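Second team notes: the autumn so far

The league table for September went up on the clubhouse wall last week and shows us fourth of nine, which is a fair reflection of how we have played. We have been hard to run against, we have been poor at throwing, and we have lost one game we ought to have won. What follows covers the Brirkier and Tagle games, the quarterback question, the kicking, and then kit, food and dates at the end.

Brirkier away, lost 14-13

The pitch at Brirkier slopes towards the river end and we had the slope in the first half. We did not use it. Our first three drives ended in punts, two of them after penalties for illegal formation, both on the same side and both for the same fault. Receivers need to check with the line judge before every snap. It takes a second and the officials in this league are happy to tell you.

The running game picked up in the second quarter once we moved to two tight ends. Brirkier were lining up with six in the box and had been getting round the edge too easily. With the extra blocker on the strong side we went 70 yards in eleven plays without attempting a pass, and scored from the three. We did much the same after half-time. The second conversion was blocked low through the middle of the line, and that was the difference at the end.

Defensively there was not much wrong. Brirkier scored once on a short field after a fumbled punt and once on a screen pass that should have been stopped for a small gain. Two players had a hand on the runner. We had talked about that play in the week and the linebackers read it correctly, so the work now is on the finish. Tackling drills will take up the first part of training until further notice.

We ran for 207 yards, our best figure away from home since the second team was re-formed. To do that and lose is annoying. It does tell us what the offence should look like for the rest of the autumn.

Tagle at home, won 20-6

A better day all round. The line started together for the first time since pre-season and it made a difference from the opening drive. Tagle are a young side with quick corners and a light defensive front, and the plan was to keep the ball on the ground until they proved they could stop it. They managed it for a few series in the third quarter by bringing a safety down, at which point we finally hit a pass over the top for the longest score of the season.

The defence forced 4 turnovers. Two were interceptions on tipped balls, one was a strip sack, and the last was a botched handoff that our nose tackle fell on. The defensive line deserves a mention as a group. They rotated properly for once and were still getting off the ball in the last few minutes, when in earlier games they had been standing up out of their stance.

Special teams remain untidy. We had ten men on the field for one kick-off and had to burn a time-out before another. From now on the substitute at each position is responsible for knowing whether he is on the kicking units, and the list will be read out before the warm-up as well as pinned up.

The quarterback position

Several members have asked about this, some of them more than once. Jelle Smits has started every game and will start the next one. He has thrown 2 touchdowns and five interceptions, and he would be the first to say the second number is too high. Three of the five came when we were behind the chains and everyone in the ground knew a pass was coming. That is partly on the play calling.

The coaches have looked at a change and decided against it for now. Our other quarterback is recovering from a hand injury and has not taken a full session of contact since August. He will get some series if a game allows it. Jelle has been staying on after training to work on his footwork in the pocket and on throwing the ball away when nothing is open. He held on to it too long against Brirkier and was better against Tagle.

We will also carry on using a fullback in short yardage. It worked on five of the seven occasions we tried it, and it means the defence has to respect the run even on third and four. Anyone from the linebacker group who fancies a turn in the backfield should speak to the offensive coach.

Kicking

The blocked conversion has been looked at on film. The protection was one problem, and the other was that the kick came out too flat. We have two candidates for place kicking and neither is settled. Both will kick at the end of the next few sessions, from both hash marks, with a full line in front of them. Whoever hits more of them will have the job for the Polano game.

Punting has been good. We are averaging enough to turn the field round and have not had one returned for a score. The snap has been high a few times, and the long snapper knows about it.

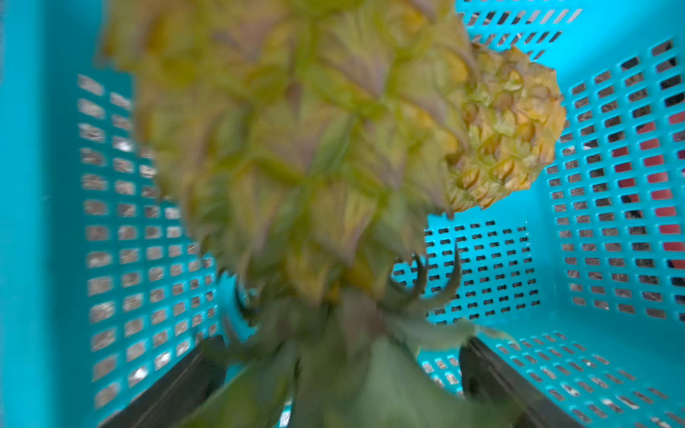

Food after home games is moving from the bar to the long room, where there is more space for both squads to sit down together. Tagle's players queued out of the door and some of them had to leave before they were served, which is not how we want to treat visitors. There will be one hot dish, a vegetarian version of the same thing, bread, and fruit. The fruit has gone down well with the linemen in particular and will go beyond bananas and oranges, with pineapple on the table for the Polano game, so if you are on the kitchen rota please bring a decent long knife. Players eat free. Families and supporters pay at the hatch as before, and children pay half.

Kit

Helmets have to be checked before the Polano game. Bring yours to the equipment store before training and leave it on the bench with your name taped inside. Any helmet with a cracked shell or a missing jaw pad will be taken out of use and you will be lent another. If you own your helmet, it still needs checking.

The new practice jerseys have arrived from Rilladska. The sizes run small, so linemen should try one over their pads before signing for it. White is for offence and dark blue is for defence. Please stop training in match jerseys. Two have been torn already and replacements take six weeks.

Mouthguards are on sale behind the bar. Officials have been strict about them this season, and we gave away a time-out at Brirkier for a player who had left his on the bench.

Subscriptions

Second team subscriptions were due at the start of September. Most people have paid. If you pay in instalments, the second one is now due. Anyone who is finding it difficult should have a quiet word with the club secretary and something can be arranged, as it has been in the past. What we cannot do is play people who are not registered, and registration depends on the subscription being in place.

The away coach fund stands at 200 pounds short of what is needed for the trip to Polano in the spring. The raffle at the next home game will go towards it. Prizes can be left at the bar.

Next games

Polano visit us next. They are unbeaten and have the best passing attack in the league, with a tall receiver on the left side who has scored in every game. Expect us to play more two-deep coverage than you have seen so far. Kick-off is at 2.30 pm and players should be at the ground by noon, taped and ready for the walk-through at one o'clock.

After that we have a week off and then the return game with Brirkier on our own pitch, which is flat.

Help is needed on the chains for both games. You get a good view, you need to be able to stand for three hours, and there is a short briefing from the officials before kick-off. Names on the sheet by the changing room door, please. We also need somebody to film from the scaffold at the halfway line, as the end zone view we had for the Tagle game was not much use for looking at the line.

Training is at 7.30 pm as usual, on the lower pitch until the lights on the top one are mended. Bring both sets of boots, as the lower pitch is soft at the car park end.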